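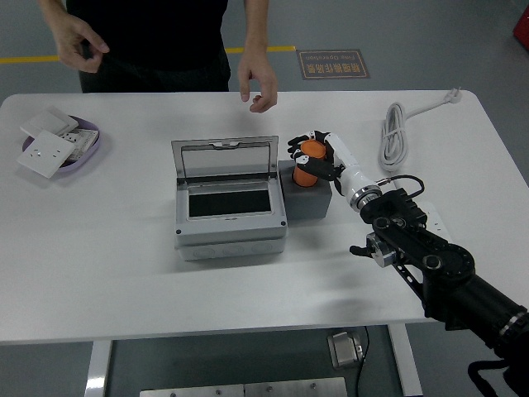
Breaker trips when the garage freezer and space heater run together

Asked in Home Electrical, 2895 views

My detached garage has one 15 amp circuit from the house. The freezer is fine by itself. I added a Divlow heater in June when I got it cheap, and now that I use it the breaker goes within ten minutes. The label says 1500 watts. Can I swap in a 20 amp breaker? I don't know the wire size.

Answer 1 (accepted)
Kha Kiều

Don't change the breaker until you know the wire. 14 gauge copper has to stay on 15 amps. Your heater draws 12.5 amps at 120 volts, and 12 is the usual limit for a continuous load on that circuit, so it's already over before the freezer starts.

What I did in my own garage was run a new feed to a small subpanel and put the heater on its own circuit. Price the trench before anything else. I paid 2430 total and 900 of that was digging. Get a permit, and have an electrician make the connection at the main panel if you aren't sure of it.

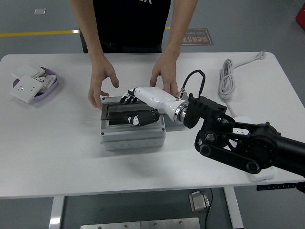 Gray plastic enclosure with the tinted lid up.

Make sure any box you buy is listed for the job and has room for a few more breakers.

Answer 2
Gikik

Run it on low. Mine has a 750 setting and never trips.

Answer 3
Plovomeo671

same problem here, following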